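Cornlow student robotics project: support tracker
Component: left gripper / bar task
Status: open

Reported by the Vevis bench team. The left arm closes on the shaft of the bar spoon, but the twisted section rolls between the fingers during the lift. Grip force is set to 60 in the Joseo config. Failure appears in the log as a slip flag after 550 ms. The right arm reports no errors.

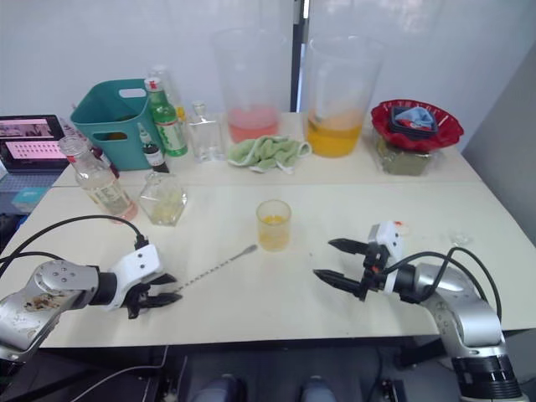 Issue 102

Left gripper closed on the spoon, bowl end on the table by the small glass. Right gripper open. Both arms were homed before the run and joint offsets matched the saved file.

Tried so far:
Swapped the left and right finger pads. No change.
Lowered closing speed to 200. Slip flag comes later in the lift.
Reloaded the Guo grasp script from the class repo. No change.

Next test starts from an open grip, with the spoon lying lengthwise between the two grippers and the glass to its right. Pitchers and towel stay at the back, clear of the stirring path.
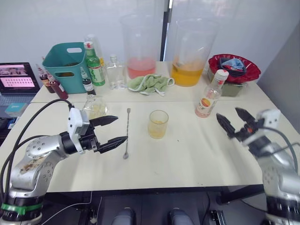

Can the grip force be changed without restarting the controller?

Edit the value in the Joseo config and send the reload command. A restart is needed only when the joint limits change.

Update, May: force raised one step, logging left on. Slip flag still present on long lifts. Ticket stays open until the new finger pads are fitted.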